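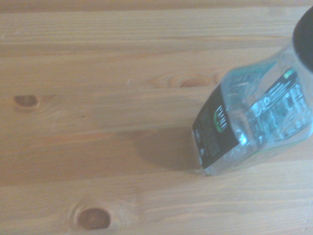
A clear bottle with a black label on one of the wooden tabletops at Nenton hall.

The bottle bank is back! If you've walked past the side door at Nenton hall lately you'll have seen the crates stacked up again, and yes, we're collecting plastic drinks bottles for another season (our second, which still surprises me a bit).

I went along in February to help with the first sorting evening and came home with sticky sleeves and a very good idea of what this village drinks. Mostly fizzy water, as far as I can tell, with a fair bit of squash. We got through 273 bottles before the kettle went on, and by the time we locked up the tally on the whiteboard said 315. Last year's opening night didn't come close to that, so well done to everyone who has been saving theirs in the shed.

The tables deserve a mention too. These are the pale wooden ones with the knots in, and they've had more use this winter than in the whole of last year, what with the seed swap and the jigsaw mornings. Please do put a cloth down if you're bringing anything that might drip. I've scrubbed them once and my elbows would like a rest.

A few things we're doing differently this time. Caps can stay on, so there's no need to spend your evening unscrewing them (I know some of you were keeping jars and jars of them, sorry!). Labels can stay on as well. Crushed bottles are fine by us and take up far less room in the crates, but do give them a rinse first. Milk bottles are still a no, and so is anything that has had oil or cleaning stuff in it.

Paulík, the bakery on the corner, has said we can leave two crates by their back step for people who can't get to the hall when it's open. Planeo are lending us the van again for the run to the depot at Botow, and we need 4 pairs of hands to load it. It's an hour's work at most and there's usually something from the bakery going round afterwards.

The side door is open from 4 until six on collection afternoons, and the dates are pinned up in the porch. Bring your bottles in whatever bag you like, but please take the bag home with you. I've got a cupboard full of them already!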